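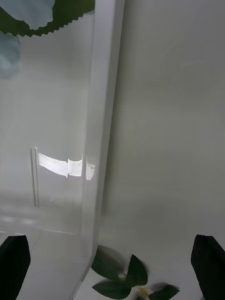 Leaf and petals behind a clear acrylic panel, with a reflection across the middle.

The case against the clear box

Display cases are sold on transparency, and transparency is the one property the brochures never define. A figure for light transmission, measured square-on through a clean flat sample, says very little about what a person sees from a chair at the side of a room. From there the sheet returns the ceiling lights, and whatever stands inside is read through a grey veil.

Flowers suffer more than most objects. A dark leaf with a toothed edge keeps its outline, as the contrast is high enough to survive glare. Pale petals do not. A bluish white set behind a hazy grey-white field loses its margin first and its colour soon after.

I have fitted both sorts of cover. The Plukine case I used for years had thick walls with rounded front edges, pleasant to handle and safe near children. A rounded edge also acts as a poor lens: it draws a pale upright band across the view and bends whatever lies behind it. My Fellano case, with thinner walls and square polished edges, chips more readily and shows the contents better. I would take the chips.

Lighting matters as much as the sheet. A lamp 40 cm in front of the case and above it puts its reflection at eye level for anyone seated. Moved inside the top, or well off to one side, the same lamp lights the petals and leaves the panel dark. The change costs nothing except a longer lead.

My own view is that most arrangements need no case at all. Dust on a leaf comes off with a soft brush in 13 minutes, once a month. Where a cover is required, leave the front open and enclose the other sides. The draught is a smaller fault than the glare.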